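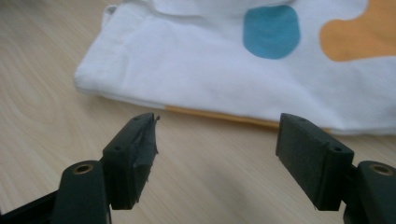 *Folded white cloth on the bench, jaws open, left pad tape frayed.*

## Hand-held gripper, cloth folding: discard episodes with worn pad tape, or keep them?

**Mogens Ravn** -- posted Mar 3, 2021

I am collecting demonstrations of garment folding with a hand-held two-finger gripper, wrist camera fixed to the tool. The policy will be trained by plain imitation, with the wrist view and the jaw width as inputs and relative tool motion plus jaw width as outputs. No depth and no external camera.

The tape on the inner face of the left pad has gone ragged, with a flap standing up at the tip. The right pad has a smooth dark grey face and looks much better. I did not notice how far the left one had gone until I was reviewing footage from the second half of February, so I have a block of sessions recorded with the pads in different states. The log sheet records operator, garment and start time. It does not record pad condition, which I now regret.

Three things I would like to settle before I go any further:

1. Does the visible difference between the pads matter? They occupy the same region of every image, so I would expect the encoder to learn to ignore them. On the other hand, the frayed tip is close to the point of contact when picking up an edge.
2. Does the friction difference matter more? The operator compensates without thinking, by squeezing harder or taking a deeper bite of fabric. Those habits end up in the data. The arm we will deploy on has fresh pads on both sides.
3. Is white cotton on pale wood a poor choice in itself? The contrast is low at the folded edge. In the view posted there is a thin orange band showing beneath the white fold, and a blue spot and an orange shape printed on top, which gives the network something to hold on to. I also have garments with no print at all, and on those I can barely find the lower fold myself when the lighting is diffuse.

Segmentation is done in Skarkix, export is one file per episode, and training reads them directly. Recording again is possible but I would prefer to avoid it. Operators manage 8 garments per session before their wrists complain.

---

**Chiến Bùi**

Keep the episodes, but label them. Taking your points in order.

Appearance. The pads are static in the image apart from jaw opening, but "the network will ignore it" is an assumption you can test cheaply. Mask the pad region with a flat grey polygon that follows the jaw width, train once with the mask and once without, and compare on held-out garments. If there is no gap, stop worrying. If the unmasked version is better on worn-pad episodes and worse on fresh-pad ones, it has latched on to the tape. I would also run random colour and brightness changes on the pad region alone, leaving the cloth untouched. Do not mirror the images left to right as augmentation unless you mirror the actions as well -- I have seen this done wrong more than once.

Friction. This is the bigger problem. Frayed tape on one side means one layer of cloth can slide while the other is held, and the operator learns to roll the tool slightly to make up for it. Plot the roll angle at jaw closure for early and late sessions. If the distributions sit on top of each other, merge the sets. If they have drifted apart, keep the late sessions for pretraining and fine-tune on new ones recorded with matched pads. Look at the minimum jaw width during the lift too. It tells you how much fabric was taken in the bite, and it is less noisy than the roll.

You can recover the pad condition after the fact. Take one still from the start of each episode, crop to the left pad and sort by eye on a scale of 0 to 3. It is dull work but it goes quickly, because the state only gets worse between tape changes. You only need to find the steps.

Contrast. Leave it in. The robot will meet white shirts on light tables. What I would change is the proportion: for every 4 plain garments, record 5 with a print or a coloured lining, until the policy picks up edges reliably, then even it out. Also add a lamp at a low angle for part of the set. Diffuse light flattens the creases, and a side light puts a shadow under the fold that the camera can use.

For the log sheet, add two columns: pad condition left, pad condition right. Replace both pads together, even if only one is bad.

---

**Nasr**

We use Dutier rubber strip instead of tape, doesnt fray. Bit grabby on thin cotton though, you get two layers when you wanted one. Cut it short of the tip and glue it, don't rely on the adhesive backing.

---

**Mogens Ravn**

Roll plotted at closure. The late sessions are shifted, and the spread is wider as well. Minimum jaw width is lower in the late block, so they were squeezing harder. I am treating the late block as pretraining data only.

I have not tried the mask yet. The columns are on the sheet, and both pads have been re-taped with the ends wrapped over the tip and trimmed on the outer side. Nasr, how thick is the strip? I have 3 mm to spare per side before the jaw width calibration has to be redone.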